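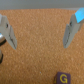

Fig. 3. Wrist camera view with the fingers open and the lettered block at the lower border of the view.

4.2 Comparison of the two finger sets

The second experiment compares the Ogunleye fingers with the Arkis fingers on the same arm and with the same controller. We kept the cork surface for all trials, so that friction under the block does not change between the sets. The finger opening was set to the widest value before each approach. In Fig. 3 the block is still far from the line between the two fingertips, and the controller must correct mostly in the forward direction. Such starts were the most difficult for both sets, and we report them separately in Table 2.

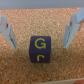
Fig. 4. Block marked "G" between the open fingers, with a gap on each side.

A trial is counted as aligned when the block is between the fingertips and touches neither of them, as in Fig. 4. This was judged from the wrist image only. From 2,828 recorded approaches we removed those with a lost camera signal, and 1,742 remained for the analysis. The labels were made by one person (Sosina Hadgu), who did not know which finger set was used – a second reading of 200 images was done in August to check them.

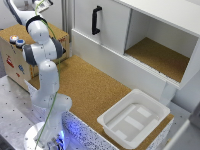 Fig. 5. Fixed camera view of the arm, the cabinet with the sliding door and the tray.

The fixed camera (Fig. 5) was not an input of the controller. We used it to find the trials where the cable limits the motion of the upper links. The cabinet and the tray belong to the Destine task set and stayed in place during all block trials. Their influence on the approach path was not measured. The placing task is treated in Section 4.3, with 600 further trials.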